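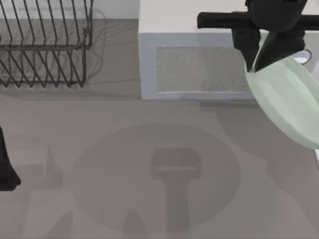 Chapter 4
Home Advantage

Learning aims

By the end of this chapter you should be able to:
say what is meant by home advantage and how it is usually measured
describe the main explanations put forward for it
work out a home win share from a league table
explain why results differ between sports and between levels of play

4.1 What the term means

In most team sports, sides win more often on their own ground than they do away. This pattern is called home advantage. It has been found in football, rugby, basketball and ice hockey, among others, and in both amateur and professional play. It is stronger in some sports than in others, and it can rise or fall over the years within a single league.

The usual measure is simple. Take all the matches in a balanced fixture list, where each team meets every other team once at home and once away. Leave out the draws. The share of the remaining matches won by the home side is the home win share. If the ground made no difference, we would expect a figure close to one half.

Suppose a regional handball league plays 715 matches in a season and 660 of them end with a winner. To find the home win share, divide the number of home wins by 660, and leave the 55 draws to one side. Some writers prefer to count a draw as half a win for each team. Either method can be used, but the two should not be mixed in the same table.

4.2 Why it might happen

Four explanations come up again and again.

Crowd. Home supporters may lift their own players or put pressure on the referee. The second effect is easier to study, as cards and penalties are written down.

Travel. Visiting players may have spent hours on a coach or slept badly in a hotel. Distance alone is a poor guide - a short trip on a bad road can be more tiring than a long one by train.

Familiarity. A team that trains on its own pitch knows the bounce of the ball, the wind and the light.

Tactics. Coaches often set up more carefully away from home, and a team that plays for a draw will win fewer matches.

These causes overlap. A full ground usually means an important match, and important matches are often between teams that live close together. Separating one cause from another is the main difficulty in this field, and we return to it in section 4.5.

4.3 Case study: the Weretti league

Benoît Boyer and Eylül Gündoğdu looked at results from the Weretti league, a part-time football competition in which few grounds hold over 3000 people. They wanted to know whether small crowds meant a small home advantage. Before reading their results, write down what you would expect to find and which of the four explanations you are relying on. Keep your answer, as you will need it for the exercises at the end of the chapter.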